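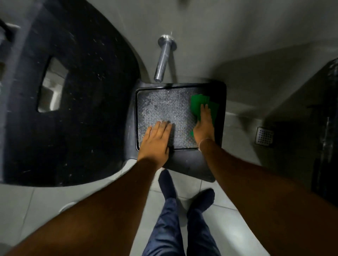

What does the Drimum service deliver to a laboratory that wants to train a household robot? It delivers recordings of ordinary chores, made from the point of view of the person doing them, together with written labels for each step and a record of the hand positions.

**Figure 3.** Scrubbing the textured seat of a black plastic stool with a green pad. The left hand lies flat on the seat and the right hand presses the pad.

## 4.2 Content of the cleaning package

We reviewed the cleaning package of Drimum, which is sold by the firm Emano and can be loaded directly into the Lilo training software. The package contains 842 clips, and we selected 400 of them for manual checking. Most clips are around 60 seconds long. The supplier divides them by room, and the bathroom part was the most useful for our purpose, as our arm had failed mainly on tasks with contact force.

The task in Figure 3 shows why two hands must be labeled separately. One hand works with the pad while the other stays on the object. In the first version of the labels, the second hand was marked as "idle" in such cases. We consider this a serious error, because a policy trained on it may learn to leave the object without support. Emano corrected the label to "hold" in the June release, and we used only this release in the tests of Section 5.

Two weak points remain. The package gives no measurement of force, so the pressure of the pad can only be estimated from the shape of the hand. Also, dim rooms reduce the quality of the hand tracking, especially when the pad is moving fast and becomes blurred. For the Saithong test set we therefore corrected the wrist position by hand in every clip where the error was larger than 10 pixels - this was slow work, and its cost should be added to the price of the license.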